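Plirnari Assistive Technology Forum
Board: Domestic and Workplace Automation
Thread: Position on household manipulation - are machines ready for ordinary chores?
February 2018

imasmont_moderator
Members are invited to comment on the draft position statement circulated by the Imasmont Housing Service. The draft proposes that no allowance be made for general-purpose domestic robots in the next round of kitchen refurbishments, on the grounds that the technology is not sufficiently mature. The round covers 231 dwellings. Comments should address whether a machine can presently be relied upon to clear a bench, put away crockery or retrieve an item from a drawer. Floor cleaners and lawn mowers fall outside the scope of this thread, as they are dealt with in a separate paper.

benchtop54
Our workshop supports the draft. We operate a fixed arm at the packing station and it performs well within its limits. It lifts one pattern of carton from one position, and any change to the carton requires a technician and the better part of a morning. A domestic kitchen offers no comparable regularity. The draft should state this plainly and recommend that the matter be reviewed in four years.

nodar_trials
I write on behalf of the Nodar trials group and would ask that the draft be softened. The statement treats "chores" as a single category, which does not reflect the present state of the work. Picking up a rigid object of known shape from a clear surface is now achieved with reasonable consistency under test conditions. Folding, wiping and anything involving liquid remain considerably harder.

Our own programme begins in simulation. The two-armed model is placed at a kitchen counter with a few objects on it, and both the objects and their arrangement are deliberately awkward. A mug has a handle and may be grasped in several ways. A narrow-necked vase can be tipped. A ball as large as a basketball has no business on a kitchen counter, but households are not tidy and the planner must be able to cope with it.

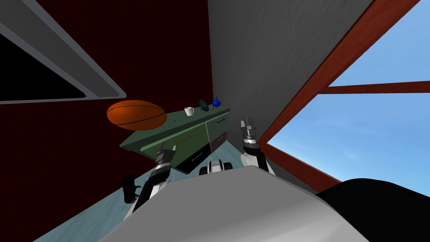 ledgerline objects that simulation is where most of these claims begin and, in too many instances, where they end. A simulated mug has whatever weight and surface friction the programmer has assigned to it. A real one may be greasy, chipped or half full of tea. Before the Housing Service alters a single cabinet, members should be shown results from a kitchen in which somebody lives.

nodar_trials
The objection is fair in part. Simulation allows a large number of arrangements to be attempted without breakages, and it is used to discard poor strategies early. It is not offered as evidence of readiness. In our most recent physical series, conducted in a training flat, the task was to move one item of crockery from the counter to an open shelf. Of 61 attempts, 54 were completed without assistance. The remainder were stopped by the operator, generally because the grasp was judged insecure.

ledgerline
I am obliged for the figures. I would observe that a home support worker who had to be stopped that often would not be kept on. I would also ask how long each attempt took, and whether the time required to set up the equipment was included.

nodar_trials
Set-up was not included. A single transfer took some 4 minutes. I accept that this is slow.

quietcupboards
May I raise a point on behalf of tenants? Several of our members have limited use of their hands. For a person who cannot lift a mug at all, four minutes is not an unreasonable wait, and comparison with a support worker is of little help at two in the morning when no worker is rostered. The draft presumes that a machine must equal a capable adult before it is worth any consideration. I do not share that presumption.

benchtop54
I have every sympathy with that view, but the question before us concerns capital works. Money set aside for a robot that cannot yet be purchased is money withheld from lever taps and pull-out shelves, which can be fitted this year and will be used daily.

quietcupboards
The two need not compete. Handles that a person can hook with a wrist are likely to be easier for a gripper as well. A spare power point and adequate clear floor beside the counter would cost very little at the time of refurbishment and a good deal afterwards.

ledgerline
I could support the power point. I remain opposed to any wording that suggests to tenants that a household robot is close at hand.

imasmont_moderator
Thank you for the contributions to date. The following amendment is proposed to clause 3 of the draft: "The Service makes no provision for the purchase of general-purpose domestic robots. Where it can be done at minor cost, refurbished kitchens should include clear floor space, accessible power and drawer handles of a consistent pattern." Members wishing to speak against the amendment should do so in this thread.

benchtop54
Our workshop will support the amendment, provided that the four-year review is retained.

nodar_trials
Supported, with one reservation. "Consistent pattern" ought to be defined - a recessed pull and a bar handle present quite different problems to a two-fingered gripper, and I would favour the bar. I will forward dimensions to the moderator.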